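Inicio Explorar Avisos Mensajes Perfil
Buscar en la red

Hilo sobre Lodovar, el paquete de software para manipuladores móviles que saca Ullach. Llevo toda la semana con la versión de prueba y tengo muchas ganas de contarlo, así que abro hilo 🧵

Para quien no lo conozca: le das un mapa del cuarto, le marcas los muebles que se abren (cajones, puertas, lo que sea) y él te propone los agarres. Lo pones encima de tu pila de ROS y listo. Bueno, listo... casi 6 horas de instalación la primera vez, con dependencias que no aparecen en la guía.

Lo que más me ha gustado es el planificador de tirones. En vez de calcular una línea recta y rezar, va corrigiendo con la fuerza que nota en la muñeca. Con tiradores curvos esto se agradece muchísimo!

Mingxuan Yan me pasó sus parámetros de partida y me ahorró una tarde entera - mil gracias desde aquí. Si vais a probarlo, bajad la velocidad de aproximación antes que nada, la de fábrica me parece una locura.

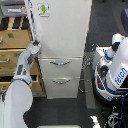 Otra cosa que me tiene encantada: los registros. Cada intento se guarda con las fuerzas, la trayectoria y el motivo del fallo en texto normal. Llevo 327 intentos guardados y todavía encuentro cosas curiosas cuando los repaso por la noche.

Lo flojo: la interfaz web. Se cuelga si abres más de cuatro sesiones, y el botón de pausar está pegadísimo al de borrar. Ya se lo escribí a Lihua Qiu, de soporte, y me contestó el mismo sábado (!!).

Precio: 900 euros al año por laboratorio, sin límite de robots. Para un grupo pequeño duele un poco, pero la prueba es gratis hasta agosto y no te pide tarjeta.

Me preguntan por privado si sirve con brazos fijos. Sí, aunque pierdes la parte de recolocar la base, y para mí ahí está la mitad de la gracia.

Mañana toca probar con objetos dentro de los cajones, que cambia bastante el peso. Si alguien quiere mi archivo de configuración, que me lo pida por aquí y lo subo.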